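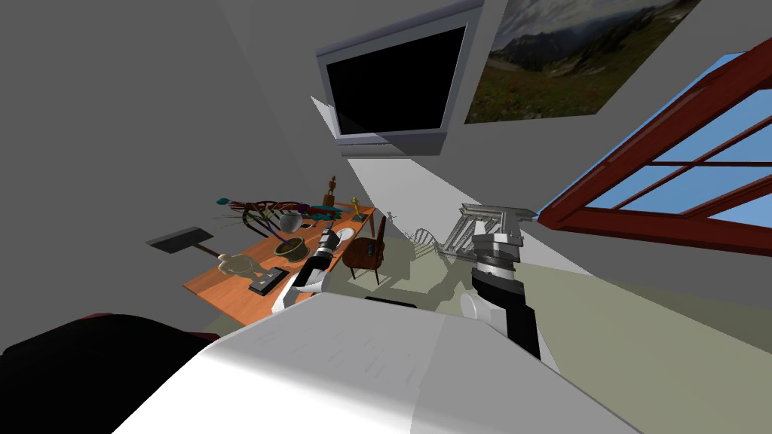

Tabletop clearing task in the Plasside simulator, seen from above the robot's body, left gripper at the table edge.

Review: Plasside simulator, two-arm tabletop package
By Anju Bansal
2019-03-14

I have run the Plasside two-arm package since January, mostly on tabletop clearing tasks in its furnished living room. The purpose was to decide whether its fault records are good enough to qualify a controller before hardware time is booked. For single-arm work they are. For two-arm work there is a defect in the stop logic that buyers should know about.

Setup

Installation took one afternoon. The room loads with its furniture and wall fittings in place, and the table carries a mixed set of objects: a vase with dried stems, a bowl, figurines, a small trophy. The mix is well chosen. Tall thin stems next to a heavy round body give a planner two very different clearance problems within a short reach. The two grippers differ in form, and the right one is an open metal frame, so each needs its own collision model. Both models are supplied.

The fault

I ran 226 clearing trials with the controller we use for acceptance work. In 5 of them the left gripper touched an object it had not been assigned, the contact monitor raised a stop, and the left arm halted as specified. The right arm did not. It completed its current motion segment before holding position.

The manual says a contact stop applies to both arms at once. The log shows why it does not. The stop is written to a queue for each arm, and the queue is read only at a segment boundary if that arm is not the one in contact. On a short segment the delay is hard to see. On the longest segment in my set the right arm kept moving for 2 seconds after the stop was raised.

In simulation the cost is a spoiled trial. The concern is transfer. A team that tunes its stopping distances against these logs will carry the wrong figure to a real cell, where a person may be standing within reach of the second arm.

A related problem is the report screen. It lists all five trials as "stopped, normal." The late hold appears only in the raw joint log, and the summary export leaves it out. I would not have found it without plotting both arms on one time axis.

Workaround

Limiting segment length to 70 milliseconds brings the delay down to a level I can accept for planning studies. Trials run slower as a result. I would not use the setting as evidence in a safety file.

Vendor response

Dinbridge, which sells and supports the package, reproduced the fault from my logs and confirmed the queue behavior. A corrected stop handler is promised for the next release. No date was given. The manual has not been changed.

Other points

Contact forces on rounded objects are stable. Rendering is adequate, with usable shadows. The camera view from the robot's body is steep, and the white shell takes up a large part of it; use a second fixed view for diagnosis. Object resets sometimes leave an item away from the table surface, so check positions before each batch.

Verdict

Suitable for grasp and reach planning. Not suitable for stop-time or separation studies with two arms until the handler is replaced and retested.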